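January, by Harriet Bellamy

Filed under: Money Talk, Markets & Moguls

So my brother-in-law Otis Tran sends me a screenshot at six in the morning, no hello, just a stock chart with a green line going up like a ladder. It was Serumcombe. If you've been reading me for a while you know I own a tiny, slightly embarrassing amount of Serumcombe, bought back when everybody at my old job was buying it, and I had more or less stopped looking at it (my blood pressure thanks me).

Well, I looked. It had gone up again overnight, and all the headlines were about Rafferty Calloway, the founder, and what he's worth now. I read four of those articles before coffee and they were all the same article. He was worth this much on Friday, now he's worth that much, he has passed so-and-so on the list. One had a little slideshow of his houses!

What I wanted to know was much more boring. Why did it go up? And should I sell mine?
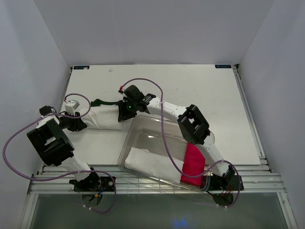
Two robot arms over a white tabletop.

I did find the why, sort of. Serumcombe said it's buying Lisell, the smaller company that was supposed to be its big rival, and it's paying mostly in its own shares. I had to read that part twice. If you pay for something with your own shares, and your shares are expensive, then the thing you're buying gets cheaper for you. Ignacio Ambrose, who used to do my taxes and still picks up the phone when I call, explained it with pizza. You're paying the guy in slices of your pizza, and this week everyone thinks your pizza is amazing, so he takes two slices where he would have wanted three.

But then there are more people holding slices, and I'm one of the people who already had a slice. Mine is now a thinner piece of a bigger pizza. Ignacio says that's fine if the bigger pizza is a good pizza. I said how do I know that, and he said you don't, Harriet, you read the filing and then you guess.

I read some of the filing. It is 400 pages long and I made it to the part about leases.
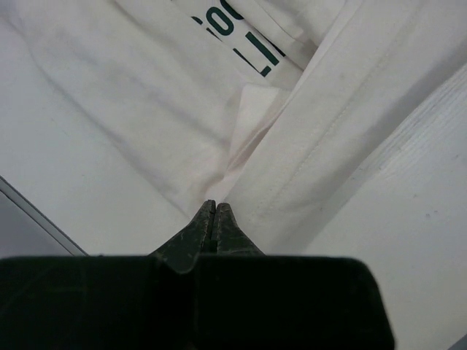

Anyway, back to the rich list stuff, which bugs me more than it should. When they say Calloway "made" a pile of money on Monday, he didn't get a check. He has the same shares he had on Sunday. They're priced higher, and if he tried to sell them all at once the price would drop like a rock. My own gain works the same way, on a very different scale. On paper I'm up $800. I have spent it in my head on a dishwasher, a weekend at the lake and new tires, and I can't have all of those, and as of right now I have none of them!

My friend Anika Obi thinks I'm nuts for not selling. She runs her family's business (Obi, the furniture place out by the county road, go see them, they're lovely) and she says money you can't put in the cash drawer isn't money. She got burned on Senelness a few years ago. She was up almost $3000 at one point and held on because the founder was on every magazine cover, and she figured a guy like that must know what he's doing. She ended up selling for less than she paid. I think of that every time I see Calloway's face on my phone.

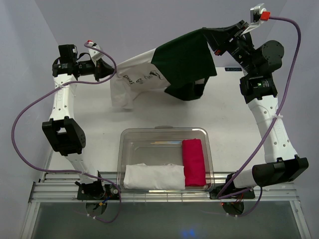

MY TWO CENTS

Okay, so what did I do? I sold half. I know, I know, it's the most wishy-washy answer possible, and Otis has already texted me a picture of a chicken. But I sleep better. If it keeps climbing I still have some, and if it falls on its face I got the dishwasher.

A few of you asked in the comments last time whether I use a limit order or just hit sell. I used a limit order this time, set a bit under where it was trading, and it went through before lunch. Please don't take that as advice, I'm a person who got stuck on the leases section.

The Lisell shareholders still have to vote on the deal, and I haven't seen a date for that yet. If anyone has gotten further into the filing than I did, leave me a comment, I'd love to know what they're planning to do with Lisell's debt. Ignacio mentioned it and then had to go pick up his kid, and I've been wondering about it ever since.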